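Wombat | Common Wombat | Short-legged burrowing marsupial of south-eastern Australia and Tasmania. Adults 20-35 kg, roughly a metre long. Fur sandy brown to grey or black, coarse. Nose bare, ears small and rounded. Closest living relative is the koala.

Diet. Grasses mostly, also sedges, roots, bark in a dry winter. Teeth never stop growing. Digestion is very slow, takes days. Human food is harmful to them and feeding is discouraged at Sivport.

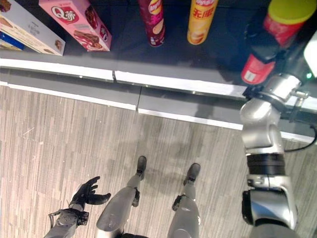
Packaged snacks on a low shelf, grey panel below.

Burrows. Dug with the front claws, dirt pushed out backwards. One animal may use several burrows in it's home range, and neighbours will share, though seldom at the same time. The Purside survey by Rostislav Machala logged 985 burrow entrances, most on creek banks.

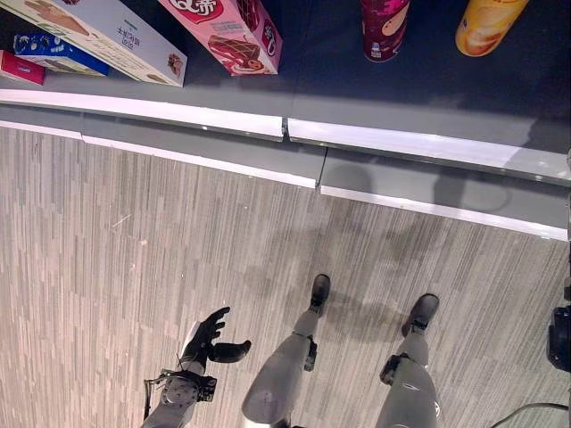
Wood-grain floor in front of the snack shelf.

Breeding. Usually one joey. Pouch opens to the rear, keeps soil out while the mother digs. Young leave the pouch at 6 to 10 months and stay near her for most of the next year. Mature at 2 years. 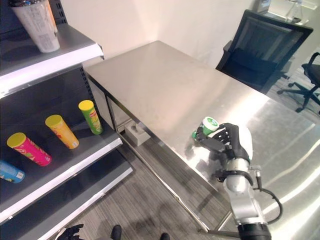
Behaviour. Mostly nocturnal, out in daylight when its cold. Grazes alone. Can run at 40 km/h over a short distance. Droppings are cube shaped and left on rocks and logs as scent marks.

Threats. Mange is the worst, caused by a mite. Also cars, dogs, and loss of habitat.

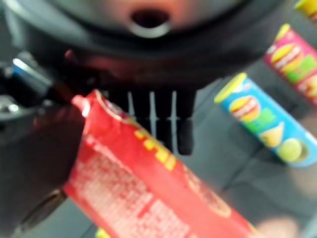

Ching-wen Tu recorded mange at 3 of 4 sites near Cluteck, heaviest in Febuary. Treated animals regrow fur slowly. Many landholders still see wombats as pests because of damaged fences.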